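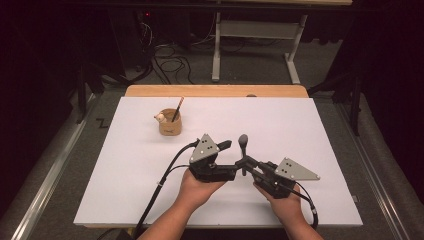
**Gallery paid me less than I expected after a group show. Is this normal?**

Posted in Selling and Exhibiting, Sep 19, 2023

I had six small oil paintings in a mixed show at the Phelan Gallery over the summer. It was my first time showing anywhere apart from the library and a church hall. All of them sold, which I was very pleased about, and the prices on the wall came to £2,289 in total.

The payment has now come through and it is £1,712. The agreement I signed says the gallery takes "20% commission on all works sold". I make that a good bit more than I have been paid. What they have kept works out at over a quarter of the sale price.

I also paid a £200 hanging fee in January when I was accepted. I don't think that comes into it, as it was a separate bank transfer and I have the receipt. I only mention it in case someone says they have taken it off.

There was no breakdown with the payment, only the amount and the name of the show as the reference. I have emailed once and had an automatic reply saying the office is closed between exhibitions.

I don't want to fall out with them. They hung the work well, the private view was busy and they have hinted that I could be in the next one. But I would like to know if I have misread the agreement. It is a single page and there is nothing in it about other deductions, apart from a line at the bottom saying "all charges subject to VAT where applicable". I am not VAT registered and had assumed that line was nothing to do with me.

Has anyone else had this? And is it reasonable to ask for the difference, or should I put it down to experience?

---

**gesso_and_string**

The VAT line is probably most of your answer.

If the gallery is VAT registered, it will usually charge VAT on its commission. The commission is a service they are selling to you. It makes no difference that you aren't registered yourself, except that you can't claim it back. So a commission advertised as 20% costs you 24% of the sale price once the VAT has gone on. A lot of people get caught by this on their first show. Galleries ought to put "plus VAT" next to the figure, where people will see it, and plenty of them don't.

Take 24% off your total and you get £1,739.64. That still leaves £27.64 missing, and my guess would be card fees. Most buyers at a private view pay by card and the machine provider takes a cut. Some galleries absorb that, others pass it on to the artist. In my opinion they can only pass it on if the agreement says so, and from what you have typed out, yours doesn't.

What I would do:

- Write to them and ask for a sales statement. It should list each painting, the price it sold for, the commission, the VAT and anything else taken off.
- Ask for a VAT invoice for the commission. If they have charged you VAT, their number should be on it. You can look the number up online to see that it is real.
- Check the price each one went for. Some galleries let regular buyers have a discount and share the loss with the artist. If that happened, it changes all the sums above and mine are no use to you.
- Keep a copy of everything for your tax return. The hanging fee and the commission are both costs you can normally set against the income.

Keep the email short. You are asking for paperwork they should have sent anyway, so there is no reason for anyone to take offence. Something like: "Thank you for the payment for the summer show. Please could you send me a sales statement showing the deductions, along with a VAT invoice for the commission, so that I can complete my records."

I wouldn't mention the next show in the same email. Sort one thing out first.

---

**marshpainter**

You sold everything at your first proper show. I'd take the money and be glad of it. The place I used to show at, down in Unlow, took half and you had to supply your own labels and wine. They went under owing me for two watercolours and I never saw a penny.

Also your prices might be too low if they all went.

---

**Plate Nine**

I agree with the first reply on VAT. I don't agree with letting it go, even if the amount is small. If you accept a payment with no statement once, you will get the same next time.

A few things to add from the printmaking side. I have sold through four or five galleries over the years, including a long spell with one in Olance.

Ask when the sales were made and when the money was due. A decent agreement gives a date, often the end of the month after the show closes. If yours has no date in it, ask for one to be put in before you sign anything for another exhibition. Ask for these to be added as well:

1. Whether commission is quoted with or without VAT.
2. Who pays card fees.
3. Whether they can discount without asking you, and by how much.
4. Who insures the work while it is on their premises.

The last one hasn't caused you any trouble this time, but find out. I had a framed etching come back with the glazing cracked, and the gallery's policy turned out to cover the building and the furniture and nothing on the walls. The frame was from Plastum, so it was cheap enough to replace, but the print was marked and I couldn't sell it.

On the closed office, try ringing instead. Small galleries are often one or two people and they don't look at the inbox while a show is being changed over. If you get no reply at all, send a letter with a date on it asking for the statement within a fortnight. I have only had to do that once and it arrived by return of post.

As for pricing, selling out doesn't always mean you were too cheap. Small oils do well in summer shows. I'd put the next lot up a little and see. Set the price with the commission and the VAT already worked in, and keep it the same wherever you sell, including from home. Galleries do check, and they don't like finding the same painting for less on your own website.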